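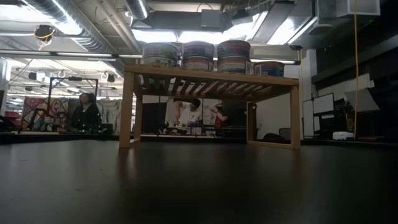 Tultora stacking day draws a full room

Nov 17, 2020

The little timber table is back, and so are the cans! Tultora's community workshop ran its second stacking day on the weekend, and all 36 places were gone well before the doors opened.

The idea couldn't be simpler. Every entrant gets a low table with a slatted top, a set of seven cans and a free hand to arrange them however they like, so long as nothing hangs over the ends. Pairs are popular – three stacks of two in a row, with the last can standing alone at the right-hand end, is a layout the regulars call the Ivora, after the street where the workshop started out.

Carmela Sala, who organised the day, said she was thrilled with how seriously people took it.

"We had grandparents in here arguing about whether the labels should line up," she said. "I love that. Somebody spent their whole turn getting the red and blue bands to face the front, and the room clapped when they stepped back."

The first stacking day, held in August, had 14 entrants and one table. This time the workshop put out several, and people who weren't stacking kept busy at the benches with repairs and small craft jobs.

The tables deserve a mention of their own. They're built to a plan by local woodworker Jääskeläinen, with straight square legs and parallel slats under the top, and the honey colour of the wood looks terrific against a black benchtop. Two have already been promised to the Cirnuvby primary school for its art room.

Top marks in the open section went to a first-timer from Cirnuvby, who scored 113 points with a neat, evenly spaced row. Anything over 100 is considered very good going, and four other entrants got there too. The junior section was closer again and had to be settled with an extra round, much to the delight of the kids.

Entry was by gold coin, and the money will go towards new stools and a better set of clamps for the workshop.

Sala is hoping to hold a third day in the new year, possibly with a doubles section. Names can be left at the front counter.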